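Vasano Review: A Portfolio and Magazine Theme After a Month of Use

Last updated: 8/2/20

Vasano is a WordPress theme from Lindqvist, sold for small blogs, portfolios and magazine-style sites.
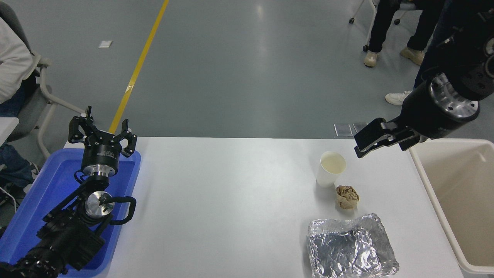
Nelli Peltonen wrote that she had given up on the theme after one evening, as the demo content would not import and her home page came up as a plain list of posts. I had the same trouble on my first try, so I will start with setup.

Installing and the demo import

The download is a zip file with another zip inside it. You have to unpack the first one and upload the inner file, or WordPress says the stylesheet is missing. The readme mentions this on its second page. Once the theme is active it asks you to install a companion plugin called Suta, which holds the widgets and the importer. If you skip that notice, the import button still appears in the menu and does nothing when pressed. That is what happened to me, and I suspect it is what happened to Nelli.

With Suta installed, the import worked the second time. The first time it stopped during the media step, and I had to raise the PHP memory limit in my hosting panel. After that I had the posts, pages, menus and widgets from the demo. The home page still has to be set by hand under Settings, Reading. Choose the static page named Front and save.

Layouts

There are 11 home page layouts. Several of them are close to each other, with the sidebar moved or the slider taken away. The ones I would use are the plain grid, the two-column magazine and the full-width portfolio. The masonry layout looks good with photos of mixed shapes but jumps when the page loads, and on a slow connection the jump goes on long enough to make you click the wrong post.

Single posts come in 4 styles, and you can set one for the whole site or choose per post. I like that the per-post setting sits in the editor sidebar and not in a box at the bottom of the screen. The style with the large header picture crops from the center only. If your subject is near the top of the photo you will need to crop it yourself before uploading.

Customizer

Nearly everything is done in the standard WordPress Customizer. Colors, fonts, header height, logo size and footer columns all show in the live preview. The font menu lists 66 families, and each one has its weights listed under it. Only the fonts you pick are loaded on the site, and I checked this in the browser's network tab.

The color settings are less well sorted. Link color is under General, link hover color is under Typography, and the button colors are in a panel named Extras. I made a list on paper the first week. Once the colors are set you rarely go back, but the first setup takes longer than it should.

There is no dark version. You can build one by changing the background and text colors, but the search box and the comment form keep their white fields unless you write a few lines of CSS.

Widgets

Suta adds widgets for recent posts with thumbnails, an author box, social links, a newsletter form and an ad slot. The recent posts widget is the best of them. You can filter by category, leave out the post being read, and set the picture size. The newsletter form only works with one mailing service out of the box. For any other you paste in the form code and it loses the theme's styling.

The catch is that the widgets live in the plugin. If you change themes later and remove Suta, your sidebars go empty. Write down what was in them first.

Speed and phones

On my test site, with caching off, pages felt quick except for the masonry home page and the slider. Turning the slider off made more difference than any other setting. On a phone the menu opens full screen and the text is large enough to tap. The submenus need a second tap on a small arrow, and the arrow is too close to the edge - I missed it often. Tables in posts do not scroll sideways, so wide ones spill out of the column.

I did not test it with a shop plugin. The sales page says it is ready for one.

Support and updates

I sent two tickets in July. The one about the cropped header picture got an answer from Irja Valtonen the next morning, with a CSS snippet that partly fixed it. The one about tables was marked as noted and closed. The changelog is kept up and says in clear terms what was changed, and updates come through the dashboard once you enter the license key.

Use a child theme if you plan to edit any template files. One is included in the download folder, already set up, and I wish more sellers did this.

Vasano or Vinano

The same company sells Vinano, and the names are easy to mix up at checkout. Vinano is the older and cheaper theme. It has no per-post styles and does not use Suta, so its widgets are built in. I ran it on a small recipe site for a while and it was fine, though the header options are thin. If all you want is a list of posts with a sidebar, get that one. If you need a portfolio page next to the blog, Vasano does it without a page builder.

What I would change

Put the color settings in one panel. Make the importer check for Suta and the memory limit before it starts. Let tables scroll on phones. Drop some of the layouts that repeat each other.

I am keeping Vasano on my photo site with the plain grid layout, no slider, and the second post style. The license covers one site, and moving it from the test address to the live one meant releasing the key in my account first and then entering it again on the new install.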